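Using the Kistgate track: your questions answered

I get asked the same handful of things every week, so I've finally put them all on one page. If yours isn't covered, drop a note through the clubhouse door or catch me at the gate (I'm usually the one fighting with the padlock).

Can anyone use the track?

Yes! You don't need to be a member, and you don't need to be fast. Plenty of people come up just to walk a few laps after work. Members of Kistgate and our friends from Elville get the evening slots from 6pm, but outside those it's open to all.

Which lane should I be in?

This is the big one. If you're running hard, use the inside lanes. If you're jogging, walking or having a natter, move out towards the fence side and leave the inside free. The white lines are there to help you hold your course, so pick a lane and stay in it, and please have a look over your shoulder before you drift across.
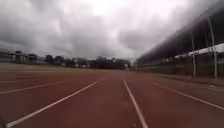
And if somebody shouts "track!" behind you, don't panic and leap sideways. Just keep going straight and let them come round you. Leaping sideways is how I ended up with a very grazed knee in March, and I've only myself to blame for that one.

Which way round do we go?

Anticlockwise, always, with the infield on your left. I know some people like to swap direction to even out their legs, and I do sympathise, but it only works if you've got the place to yourself.

What should I wear on my feet?

Ordinary trainers are fine. Spikes are fine too, as long as they're short ones meant for a synthetic track. Football boots are a no, and so are heels (yes, at a prize-giving, and yes, I was cross). Give muddy soles a good bang on the step before you come through, or the grit gets trodden in and we're all out there with brooms.

Do you close when the weather's bad?

Hardly ever. Grey skies are pretty much our house style, and I like running under cloud much better than in blazing sun. We'll shut for ice, thunder or a proper gale, and there'll be a notice on the gate.

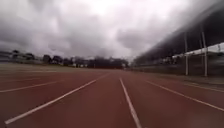 Gautam wrote in to say that the home straight feels twice as long with the wind against you, and could we please add a tip for that. My tip is to tuck in behind someone bigger and buy them a tea afterwards!

Can I bring the children?

Do, they love it. Under-elevens need a grown-up with them, and buggies and scooters have to stay off the track altogether. The grass is the best place for little ones to charge about, provided there's no throwing going on.

Is there a beginners' group?

There is, and it's lovely. We warm up together, jog the bends and walk the straights, and stop when we've had enough. It runs for 4 weeks at a time and you can join in at any point.

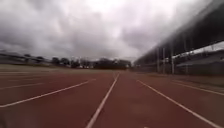 Umadden
Track secretary, Kistgate

How do I book for a school or a club?

Email the office with the time you'd like and how many lanes you need. Please don't just turn up with a coachload, because I can't magic other people out of the way. Bring your own cones and take them all home again, as we've got quite the collection already.

I've lost something. Have you got it?

Quite possibly. Bottles, gloves and single socks go in the blue crate by the clubhouse door, and keys and phones are kept in the office. Anything left in the crate for 3 months goes to the charity shop.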